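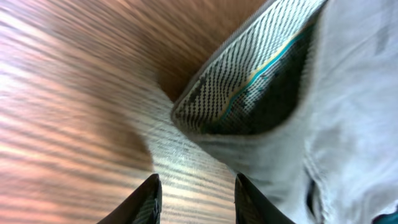

I went to the Skukeo open day with one question, which was how they set the gripper height over soft goods. The programme promised a talk on it by Toivo Harju at eleven. The talk was moved to two and cut to 19 minutes, so most of what follows comes from standing beside the bench and asking.

Textiles are awkward for a robot. A carton has six faces and keeps them. A sleeve has no fixed shape, and its outline changes as soon as a finger touches it. Shoes sit between the two: the sole is stiff enough to plan around, but a knit upper gives way under pressure, and a patterned one confuses depth estimation at close range. Venla Rissanen, who looks after perception on the project, told me the wrist view is worst in the last few centimetres of the approach. The picture smears when the arm moves quickly, and pale knit against pale cloth leaves very little edge to work with. Their answer for now is to slow down. I had hoped for something cleverer, but I can't fault it.

The arms are run by a planner they call Cindell. It proposes a grasp, scores it and asks for a second look if the score is low. I asked what counts as low and was told the threshold is set per category by hand. Trousers have their own value. Socks are not attempted.

Joni Saarinen ran the folding bench. He takes the two-arm case seriously – one gripper pins the cloth while the other comes in at the far end, and the second arm is not allowed to close until the first reports contact. The two arms share one rail, so the distance between their bases is fixed and calibration is a short job. The cables are routed outside the links. I would want them tied closer before running this for a full shift.

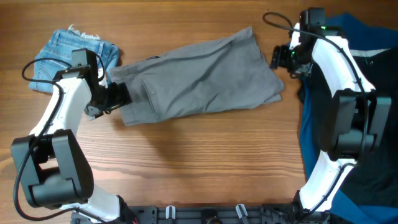 Questions from the floor

Someone asked about cycle time. Harju said they log every attempt but will not publish a figure until they have 100 consecutive runs on one garment type without a change to the code. Fair enough.

Raimo Tuominen asked about worn finger pads. They are swapped every 399 cycles, a number inherited from an older counter that started at zero. It has stayed in the config file.

I asked my own question at the end. Gripper height comes from a touch-off on the bare table at start-up, plus an offset for the item. The offset table has 3 columns and I was allowed to read it but not copy it. The next open day is in August, and Harju says he will have the full hour.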